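Handout 5 – Comparing Finger Pads on a Hand-Held Gripper
Posted Nov 4, 2020 by Hashini Siddiqui
Print this page | E-mail this page
2 comments

Welcome back, everyone. Today we get our hands on the grippers at last, and I know some of you have been waiting for this since July! You'll be working with the Metlow fingers first and then the Jorkberg ones, so please keep your notes for the two sets on separate sheets (I have mixed mine up more than once and it is no fun to sort out).

Start with an upright bottle. Bring the fingers in level and close them slowly on the sides, and watch what the ribs do against the plastic as you squeeze. A clear bottle is a harder thing to judge than you might expect – reflections can hide the line where the pad meets the wall. 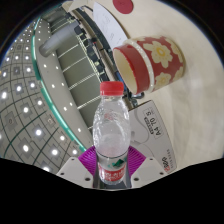 Write down where along the pad you made contact, near the tip or deep in the jaw, before you let go. Gert Ngcobo will come by with the grading sheet, and he is very patient, so do ask him if a column makes no sense to you.

Next, open up and choose your approach. Flat things deserve extra thought. A disc lying on a table gives the fingers very little to hold, and a mug gives you a choice between the body and the rim.

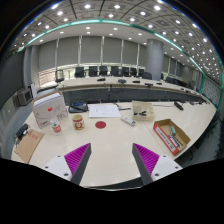
Fig. 2. Jaws open over the table, with the red disc lying near the mug.

Try each object from at least two directions and note which one felt steadier. For next time, please read the Garside chapter on compliant pads, starting at page 21.

Share (5)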